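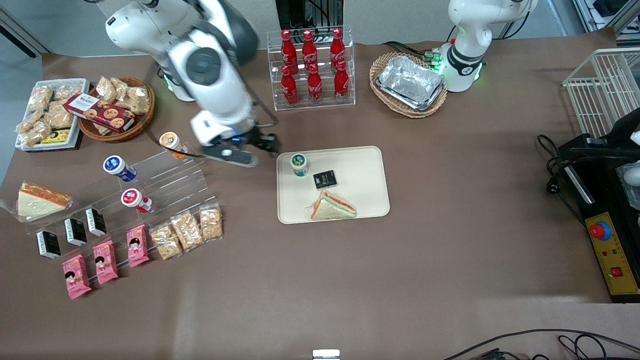

traymaker_dee
Budget question for people who have bought two-arm setups. We assemble meal trays at the Pettigrew building, mostly for meetings and night shift, and I have to put in next year's equipment request by the end of November. The capital line for my group is fixed and I can't move it. What I'm stuck on is how much of it goes to the arms and how much goes to everything around them. Our test table is a sandwich, a yogurt and a small boxed item onto one tray, with the stock set out on clear acrylic stands and in wicker baskets, and the cola bottles in their own rack at the back. The stands and baskets came from a store fixture supplier and cost next to nothing. The arm quotes are another matter. Trirkmont wants us to buy the pair outright. Drultance will lease with an option to buy at the end. Has anybody run both numbers over a few years, and what did you forget to put in?

hollis_b
Grippers. Everyone budgets for the arm and one set of fingers. You're picking up a yogurt cup, a carton and a sandwich in wrap. Those are three different jobs. Plan on buying fingers more than once, and plan on a spare set sitting in a drawer. We put 2000 aside for fingers and pads in the first year and spent all of it by summer.

traymaker_dee
Thanks. 2000 on top of what shipped with the arms?

hollis_b
On top, yes. What shipped with ours was fine for boxes.

Quillfeather
I'd look at the lease first. If your menu changes, your fixtures change, and if your fixtures change enough you may want a different arm. A lease lets you get out. Read the part about return condition though. Ours said the arms had to come back in "original cosmetic state" and we had put stickers and cable clips on everything.

m_ostrander
Disagree on the lease. I have priced this four times for two sites and the lease only wins if you give the thing back early. Nobody in our company has ever given one back early. They get busy, it works well enough, and you end up paying for it twice. Buy the pair.

Quillfeather
We gave one back early.

m_ostrander
OK, then you're the one. I'd still say Dee should run it both ways with the full term and see. Also ask what the buyout price is at the end, in writing, before signing anything. "Fair market value" is not a price.

Vesela Radulović
I did this for a kitchen group two years ago. My list of things that were not in our first request:

Training for the second shift. The vendor included one class on one day and half the people who needed it were asleep.
Electrical. We needed another circuit at the table.
Shipping and rigging. The quote said "ex works" and I did not know what that meant then.
Guarding, or a safety review that says you don't need guarding.
Service contract from the second year on.
Somebody's time. This was the biggest one. It took a technician 20 hours a week for the first few months and we had written down zero.

On buy or lease I don't have a strong view. Our finance people decided it for tax reasons and did not ask me.

traymaker_dee
That list is very useful. I had shipping and the circuit. I did not have second shift or the technician time. The technician is already on my payroll, so does it belong in the equipment request at all?

Vesela Radulović
Put it in a note even if it isn't in the total. If it isn't written anywhere, people assume it's free, and then in March they ask why the other work is late.

hollis_b
Agree with this.

petrov_lane
Different angle. Do you need two arms? One arm is a lot less money and if you lay the stock out so it can all be reached from one side, you may not miss the second one. I see people buy pairs for jobs where one arm stands still most of the shift.

traymaker_dee
Fair question. The second one is for holding or bringing over the tray stock and for the things that sit on the far side. With a single arm I think we'd have to shrink the selection. I haven't tested it properly with one.

petrov_lane
Then test it before you ask for the money. Turn one off for a week and log what you couldn't do. If the list is short, get one arm now and put the second in the following year's request.

m_ostrander
Careful with that. If you ask for one this year and one next year, you will get one this year. I have watched that happen. Also you lose the pair discount.

petrov_lane
What pair discount? Ours was almost nothing.

m_ostrander
Depends who you buy from and what month it is. Ask close to the end of their quarter.

Quillfeather
Going back to fixtures, I wouldn't count on the store display stands for the real thing. They're good for a trial. They're light and they get bumped, and then everything you taught is off by a little. Either bolt them down or have something made. We had trays and nests made by Plarnbridge and it took 6 weeks, so put the lead time in your plan along with the cost.

traymaker_dee
Were the made ones expensive?

Quillfeather
Less than the arms and more than I told my boss. I'd rather not post the number because ours were odd shapes. Get a quote with drawings. A quote without drawings will double.

hollis_b
I'd push back a little. We still run on cheap acrylic, screwed to a board, and the board is pinned to the table. Works fine. When one cracks we swap it. I have a box of them under the bench. For sandwiches and yogurt I would spend the money on fingers and leave the stands alone.

Quillfeather
Screwed to a board counts as bolted down as far as I'm concerned.

hollis_b
Then we agree.

Vesela Radulović
One more thing for the list, sorry. Washdown. If any of this is going to be near open food at some point, ask now whether the arms can be cleaned the way your food safety person wants. If everything stays wrapped it matters less. We bought first and asked second, and the covers were not cheap.

traymaker_dee
Everything is wrapped or sealed for now. There has been talk of hot items in foil trays later. I'll ask both vendors about covers and get it in the quotes as an option line.

Where I've landed so far: price both routes over the full term, get the Drultance buyout figure in writing, add fingers and spares, add training for second shift, and put technician time in a note. I'll do the one-arm test starting Monday, because petrov_lane is right that somebody upstairs will ask. I'm also holding back a contingency but I don't know what percentage people use.

m_ostrander
20 percent for a first system. You can go lower on the second one.

petrov_lane
40 if you've never done it and the menu isn't settled. You'll be told to cut it, so start high.

m_ostrander
If I sent up a request with 40 percent contingency they would send it back unread.

petrov_lane
Mine went through.

Vesela Radulović
Ours was 20 and we used all of it, mostly on the covers.

traymaker_dee
I'll go in at 20 with the option lines shown separately. Will post what the Trirkmont rep says about the pair price when I hear back.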